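April 2019. Workshop notes, Galli pool, liner and pump

Cold start again. The Galli pool is the above-ground one with the soft spot on the north side, where the last crew leveled the ground by looking at it and feeling good.

Pulled the old liner with Sandro. It came out in one piece, then in several. The bead receiver is fine except for a bent stretch behind the ladder, which I straightened with pliers and then straightened again after Sandro leaned on it. Wall is sound. A little surface rust at the return fitting, sanded and painted, second coat still to do.

Base is the real job. Raked out the old sand, found a root, found its relatives. Low spot was 2 inches under the string line. Filled, wet down, tamped, checked, filled again. Elisa wants to try foam cove in place of packed sand along the wall. I said no in March and I'm saying yes now, mainly on account of my knees.

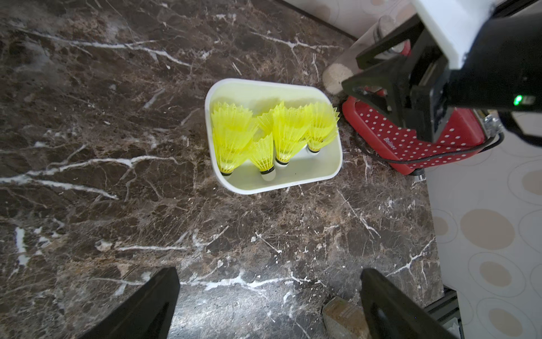 Pump: the Huteo hums and won't turn. Swapped the capacitor, same hum, slightly more smug. Pulled the motor and the shaft is seized at the front bearing. Rosalba priced a new one at $1,298, which is a lot to pay for quiet. Zida can do bearings and a seal for a fraction of that if we bring it to them stripped down. Doing that. Label the bolts this time.

Skimmer gasket: the kit had the gasket for the wide-mouth model. We don't have the wide-mouth model. Lucrezia is calling the supplier, who will tell her we do.

Water: Ilaria asked whether to fill from the hose or order a truck. Hose. Stop at 12 inches, get the wrinkles out, then cut the skimmer and return holes once the level is close under each one. Do not cut early. Whoever patched the Kudora job knows why this is written down, and it was me.

To do
- second coat at return
- cove, full circle
- motor to Zida
- right gasket
- find the long level (not in the van, not in the other van)

Liner goes in on the next warm, still day. Clips are in the blue bucket.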